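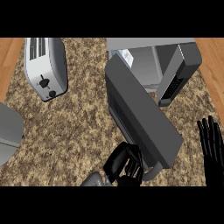 Tips for working next to the arms

When the two arms went in at the Pronascombe returns shop, most of the lifting left our hands and a lot of the sorting came into them. We handled 2,784 small appliances last year, mostly toasters and microwaves, and everyone on the bench had their own way of doing it. These are the habits that have stuck.

Tie up cords before anything goes down on the floor. A loose cord under a microwave will catch on the next item along. Fold it in a flat loop and use a cloth strap. Tape leaves glue on the plug.

Take out the loose parts first. Glass plates and crumb trays come out and go in the bin with the matching tag. Empty the crumbs while you're at it.

Wipe off grease where the arm will grip. Warm water with a drop of dish soap is enough for most housings. Dry the surface well. On polished metal, finish with a clean dry cloth, and keep steel wool away from it.

Leave a hand's width between boxy items. Fingers need space on both sides, and that goes for ours too.

Use a rug if you have one. A short, dense pile is easier on corners than bare boards. Shake it out at the end of each shift, and vacuum the wood along the edges, where screws tend to roll.

Don't reach in to straighten something that is leaning or tipped. Press stop, wait for the light, then step over. Bożena Wróbel had this painted on the wall by the door, and new people still need telling.

Now for the job itself. My back is better. My eyes are more tired, with more of the day spent on tags and the screen. Bořivoj Doležal moved from lifting to repairs in September and got 2 weeks of paid training at Drumon for it – ask for that in writing before the machines arrive, as we had to ask twice. Swap stations every couple of hours. The watching job is dull, and dull is when people miss a frayed cord.

Keep one bench for hand work. More than 3,000 items are due this year, and the ones with cracked glass or bent doors still go to a person. Ours is by the window, with the good lamp and the small screwdrivers.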